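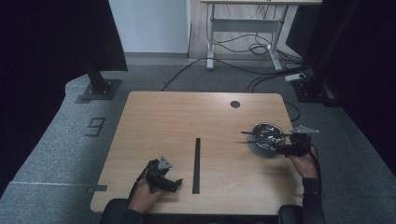

The last bus out of Rondcombe used to leave at 6:40 in the evening. If you worked late at the hospital or stayed for the second half of a basketball game, you called a cousin or you walked.

Since October there has been a 9:15. It runs up the valley road to Cament, stops at the feed store and the school, and turns around at the church in Trellemero. The whole trip is 23 miles. On its first night it carried two passengers, and one of them got off at the first stop.

Sandamali Nanayakkara drives it five nights a week. She had the morning school run before this and asked for the change when her daughter started college. She likes the road better in the dark. There are fewer trucks, and the deer are easier to spot than people think if you watch for the eyes.

The county had turned down a late bus twice. The argument was always the same: the valley was too thin on people, and everyone who lived up there had a car. Riders in Cament disagreed. A petition went around the diner and the laundromat and came back with 200 names, many of them nurses' aides and kitchen workers whose shifts ended at eight or nine. The county agreed to a trial through spring.

Numbers have gone up, slowly. Fridays are the busiest. On 9th December every seat was taken as far as Cament, mostly by high school students coming home from the winter concert, and Nanayakkara had to ask a trombone player to put his case in the aisle.

Most nights are quieter. A man who washes dishes at a restaurant near the depot sleeps until the feed store, and she calls out the stop a little louder for him. Two sisters from Trellemero ride down for an evening bookkeeping class and do their homework on the way back, with a flashlight when the overhead light flickers.

The fare is two dollars, the same as the daytime bus. The trial ends in May. Riders have been told there will be a hearing before then, but the date has not been set.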